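Kitchen worktop recycling scheme opens to households in Medadberg

February 28, 2022

Households in Medadberg can now hand in old kitchen worktops and cabinets for reuse under a scheme run by the salvage firm Drukurau.

The firm has taken over a former tile warehouse on Plunine Road, where it will sort, trim and resell fitted kitchen parts that would otherwise go to the tip. Collection costs £9 per load within the town. Anyone bringing items to the warehouse pays nothing.

Drukurau ran a trial from September with landlords only. Over that time it took in 1,142 items, mostly doors, drawer fronts and wall units, and sold most of them on to small builders.
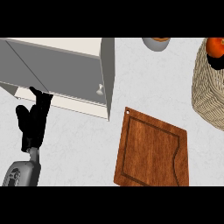

Manager Dzintra Lepik said the trial had shown that pale units and plain worktops sold fastest, while dark gloss doors were slow to shift.

"People want something that goes with what they already have," she said. "If we get a full set with the hinges still on, it's usually gone in a week."

The town council has given the project a grant of £2,000 towards racking and a second-hand panel saw. Its rent is being paid for the first year by Sombatkul, the property company that owns the warehouse.

Worktops must be at least 98 cm long and free of burns or swelling. Sinks and taps will be accepted if they have been disconnected. Ovens, hobs and fridges will not be taken.

Collections can be booked by phone or at the warehouse desk.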